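Reading time: 1 minute

Magdolna Magyar has spent since June teaching a robot to wipe tables, a skill she admits she neglects at home. Her group at Itance trained it on 721 demonstrations, then threw most of them away.

"We kept the clumsy ones," she says. "The ones where the person missed a bit and went back." With 30 of those per table, the arm recovered from its own mistakes far more often - to the mild annoyance of everyone who had practised being graceful.

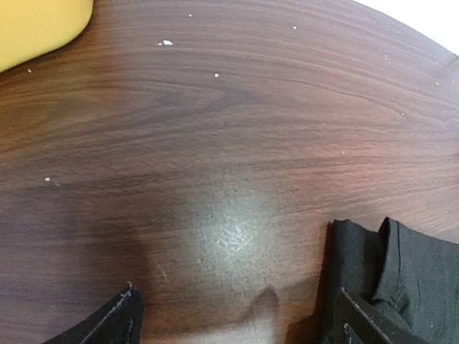

"Crumbs are the hard part," she goes on. "A cup is a cup. A crumb on wood grain could be anything, and shiny varnish makes it worse." The next trial has six tables.

We use cookies to improve your visit. Accept | Settings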